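Section 2: Setting up your Riro walker for the first time

Right, you've got all the bits out of the box and the legs are on. Well done, that's the fiddly part! In this section I'll take you through charging, the first power-up and the standing calibration, so that by the end your Riro can get up on its own two feet and stay there. I've built more of these than I care to admit, and I still do the steps in this order every single time.

Before you start

You'll want a flat, hard floor (carpet is a nightmare for the ankle sensors), the small hex key from the Cevero tool bag, and a laptop with the Prikstead app already on it. Leave yourself a good half hour. The first one I ever set up took me a whole evening, mostly because I'd skipped the bit about the hips and had to go back. 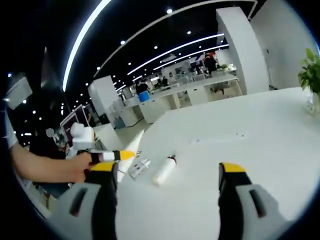 Check which leg boards you have as well. The older kits came with the Kawaguchi boards and the newer ones have Cevero's own. They both work fine, but the app asks you which is fitted and it will sulk if you pick the wrong one. The name is printed on the inside of the left thigh cover, next to the ribbon cable.

2.1 Charging

1. Make sure the main switch on the robot's back is set to OFF.
2. Take the battery out of the chest. It slides down and then towards you – don't pull it straight out or you'll bend the contacts.
3. Plug it into the charger and leave it until the light stops blinking.
4. Pop it back in and push until you hear the click.

CAUTION: Never charge the battery while it's inside the robot, and don't leave it charging overnight. If it looks swollen, stop using it and take it to a proper battery recycling point.

2.2 First power-up

1. Hang the robot from its shoulder strap so that both feet are clear of the floor. A coat hook on a sturdy wall will do nicely.
2. Flick the main switch to ON. You'll hear all 14 motors give a little chirp, one after another, starting at the ankles.
3. Open the app and choose "New walker". When it asks for the pairing code, type 2068.
4. Pick your leg board from the list and press Save.
5. Wait for the firmware to update. The bar sits at the same spot for ages near the end (I've never worked out why) and then finishes all at once, so please don't switch off!

Note: if one of the motors doesn't chirp, switch off and reseat its cable before you go any further. In my experience it's nearly always the right knee, where the cable has to bend quite sharply to get past the bracket.

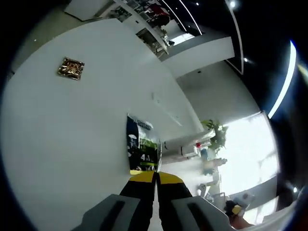
2.3 Standing calibration

1. With the robot still hanging, press "Zero joints" in the app. The legs should swing gently until they point straight down.
2. Look at it from the side. If the hips are leaning forward, loosen the hip screw by half a turn, nudge the thigh back into line and tighten it up again.
3. Lower the robot until both feet are flat on the floor, keeping hold of the strap.
4. Press "Stand". It will wobble a fair bit while it finds its balance – let it. If you grab it by the waist it learns the wrong thing and you'll have to start this part over.
5. Once the wobble has settled down, slacken the strap slowly. Keep it hooked on, just in case.
6. Press "Save pose".

CAUTION: Keep your fingers away from the backs of the knees whenever the power is on. They fold up faster than you'd think and they do pinch.

If it keeps tipping backwards, have a look at the battery, as one that hasn't clicked home sits too far back and throws the weight off. If it tips to one side, run "Zero joints" again with the feet properly clear of the floor.

2.4 Your first steps

1. Set the step length to Short.
2. Clear a good bit of floor in front of the robot and move any pets out of the room.
3. Press "Walk" and follow along with the strap held loosely.
4. Press "Stop" after a few steps and wait until both feet are down before you lift it.

I'd keep to short steps until you've done roughly 300 of them (the app keeps a tally on the Home tab). After that the gears have bedded in, the walk gets noticeably quieter, and you can move on to turning, which is in Section 3.

Cevero walker guides | Contact the support desk | © Cevero, December 2020 | Back to top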